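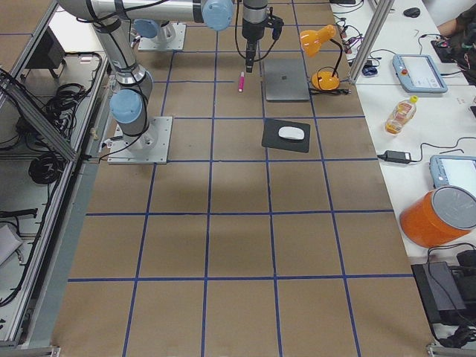 **Gripper drops too low after protective stop**

**nurhan_s** - Tuesday, first post

Hello all. We have two arms on one table, the top is brown paper with a grid of blue tape. Yesterday the hanging arm made a protective stop in the middle of a pick. I cleared it on the pendant and pressed resume. The gripper then went down 17 mm lower than the taught height and pushed into the paper. No person was near, but I am worried. Log shows code 86 and nothing after it. Is it the brake?

**plareson_tech**

Brake slip is possible, but I would look at the payload setting first. If the camera or sensor on the wrist is not included in the mass, the arm can sag when the brakes release.

**MacDonald31**

I don't agree. Sag from a small module like that is never 17 mm. I think your program uses a relative move, and after resume it counted the same move 2 times.

**nurhan_s**

Payload is correct, I checked it this morning. The approach is a relative move, yes. Müzeyyen Dursun wrote that part and she is on leave until next week.

**curnden**

Please stop using resume until you know. Also, you have two pendants. Does the red button on one of them stop both arms? On our cell it did not, and we found out in a bad way.

**MacDonald31**

That is a different problem, let's keep to one.

**curnden**

It is the same table - I would test it today.

**nurhan_s**

I tested. Each button stops only its own arm. I have asked Hustance for the wiring diagram. The approach is now an absolute move, and after 31 forced stops the height stayed the same. I still want to measure the brake before we run again.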